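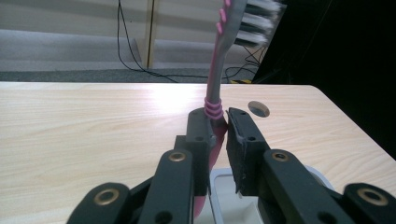 Right. Bathroom day. Been putting this off since February and it's got to the point where I can't shut the cabinet door without leaning on it. Thread as I go, mostly so I don't wander off and do something else.

Rules: everything comes out. Everything gets wiped. Only stuff we use goes back in. Have said this before, I know.

Starting with the toothbrushes as they're the easy bit. The pink and grey one stays, it's the newest and I like it. Stands up nicely in what looks like a white holder, rubber rings on the handle so it doesn't shoot out of your hand when you're half asleep.

The little ridges on the neck where your thumb goes are good as well. Didn't think I'd care about thumb ridges. I care about thumb ridges.

Downside of all that rubber: toothpaste gets in between the rings and sets like cement. Old soft brush, warm water, bit of washing up liquid. Go round each ring. Rinse. Two minutes, job done.

Which brings me on to the old soft brush. DON'T chuck your old toothbrushes. Wash them, snip a notch in the end of the handle so nobody puts it in their mouth, and keep them with the cleaning stuff.

(The notch thing is from experience. Not going into it.)

Old brushes so far found in this cabinet: a lot. Some still in the packet!! Bought them on offer and then bought more on offer because I couldn't see the first lot. This is the whole problem with this cabinet in one go

Ok. Toothbrush holders. I've been through a few and I have opinions.

Mug: fine till you look in the bottom of it. Grey soup. Every single time. If you're a mug household please go and look now.

Stuck-on-the-tiles kind: fell off at 3am, thought we were being burgled. Never again.

Stand with a proper slot so the brush stays upright: yes. This one. Head up in the air, drips go down into the base. White shows the muck, but I'd sooner see it than not.

Wash it once a week. I do mine when I do the sink. Hot water and a splash of white vinegar, leave it while you do the taps, then scrub down inside with — you guessed — the old toothbrush with the notch.

Tea break. Back in a bit

Back. Top shelf now. Contents of top shelf: plasters (loose, everywhere, why), four nearly empty tubes of the same cream, a hotel sewing kit, cotton buds all over the place like pick up sticks, one earring.

Earring is not mine as far as I know. On the windowsill till somebody claims it.

Medicines out of the bathroom altogether. Steam's no good for them. Anything out of date is going in a bag for the chemist on Riltham high street, don't put it down the loo or in the bin.

Plasters have gone into a small Storo tub with a lid. I know everybody goes on about Storo tubs. I bought a pack of them for the kitchen, used none of them in the kitchen, and have now used the lot in here. They stack and the lids stay on, that's all I ask of a tub.

Labelled them with masking tape and a biro. Not pretty. Not doing the fancy label thing, I did that with the spices and then moved all the spices.

Middle shelf. Shampoo graveyard. Did the upside down trick with the dregs and got three bottles down to one, same brand so it's fine. Would not mix brands. Did that once and it went like wallpaper paste.

Threw out the Odance conditioner. Smelt lovely, did nothing. Had it so long the writing's come off the back. Bye

Right, actual numbers. I wrote down every item that came out of the cabinet as I was curious. 83. In a cabinet you could barely get a cat in. EIGHTY THREE.

Going back in: 30. Feels like loads still but that's for the whole household and includes plasters tub as one thing. Cheating maybe. Don't care.

What went: duplicates, dried up nail varnish, six combs (we do not comb), travel sizes of things I don't like in normal size, a razor with no blades that fit it any more, a sponge I'm not going to talk about.

What I nearly kept and shouldn't have: nice bottles. Empty nice bottles. "I could put something in it." Could I. Have I ever. Recycling.

Shelves wiped down with the same vinegar mix. The corners are where the gunk is so notch brush again. It's doing more work than anyone else in this house today.

Hinges too! Quick scrub and a drop of oil, and the door's stopped making that noise. Years of that noise.

Someone's asked about how often to change a toothbrush. I go by the bristles. When they start splaying out sideways it's had it, and every few months anyway even if it looks ok. I put a new one out when I change the fridge filter or I'd never remember.

And please don't put those little plastic caps on at home. They keep the bristles damp. Fine in a washbag, not fine on the shelf. Let it stand up and dry off.

Also asked: does it matter if the brushes touch. Bit grim if they do, I'd say, specially when somebody's got a cold. Leave a gap. If your holder's too tight get another holder, they're cheap as chips.

Different handle colours is the other one. Sounds obvious. We had two near enough identical for a whole winter and I don't want to think about it. Pink stripe on that one so there's no argueing.

Washbag next. Found it under the sink still packed from a trip. Contents: damp flannel. I say flannel. Was one.

Washbag's been through the machine, 30 degrees, came out fine. Flannel has been laid to rest.

Under the sink is a whole other thread tbh. There's a box of Chien dog shampoo in there and we haven't got a dog. Came with the house I think? Full bottles. If anyone near Riltham has a dog, shout.

EDIT dog shampoo has gone to a good home already, that was quick, thank you all

Lunch. Cheese on toast. Now the bit where I put it all back and want to rush it and mustn't.

Bottom shelf = every day things. Toothpaste, floss, face stuff, deodorant. You should be able to reach it without moving anything else. If you're moving one thing to get at another thing you'll just leave both out on the side. I know me.

Middle = few times a week. Hair things, razors, the spare soap. Tubs at the back, tall stuff to the side so it can't topple when the door goes.

Top = hardly ever. Plasters, tweezers, spare brushes in their packets ALL TOGETHER so I can see I've got them and stop buying more.

Toothbrush stand isn't in the cabinet, it stays out by the sink. Shut in a cupboard wet they never dry. Also away from the loo as far as you can get it, and lid down when you flush. Said what I said.

Left a gap on the middle shelf on purpose. It's making me itch. Leaving it.

Wiped the mirror last, should've done it first as I've now dripped all down the clean door. Top to bottom, always top to bottom, I tell everyone this and then don't do it.

Mirror tip: damp cloth, then a dry one straight after. No sprays. If it's smeary it's the cloth — fabric softener does it. Wash your cloths without.

Time check: started after breakfast, it's now gone 2 and that includes tea, lunch and the hinge business. Reckon you could do it in a morning if you don't stop to tell the internet.

Cost: nothing, near enough. Vinegar I had, tubs I had, tape I had. If you want to buy one thing, buy a decent toothbrush stand you can get your fingers inside to clean. If it's got a fiddly little hole you can't reach down, put it back on the shop shelf.

Couple of you asking about baking soda. Yes for the sink, no for the shelves, it leaves a white dust in the corners and you'll be at it all day. I use it on the plughole with a kettle after. Very satisfying fizz if you put the vinegar on too, don't think it does much but I enjoy it.

Grout: not today. I can see it. It can see me. Separate day.

Oh and the bin! Empty the bathroom bin last thing, after you've sorted, not before. I emptied it first like a muppet and filled it straight up again. Then again.

One more for those with kids: let them choose the brush and give them the same slot in the stand every time. Mine moan about everthing but they do put it back in the right slot now, mostly. Bristles up. The wrong way up phase was a long one.

Cabinet door shuts. With one finger. Just been in and done it five times.

Under the sink tomorrow if I've the energy. Send biscuits

Last updated: 12 September 2020

More threads
The airing cupboard, part one
The airing cupboard, part two (found the iron)
Every tea towel we own, ranked
Spice drawer: what I'd do differently
How I clean the kettle

Contact | About | © The Riltham Tidy | Back to top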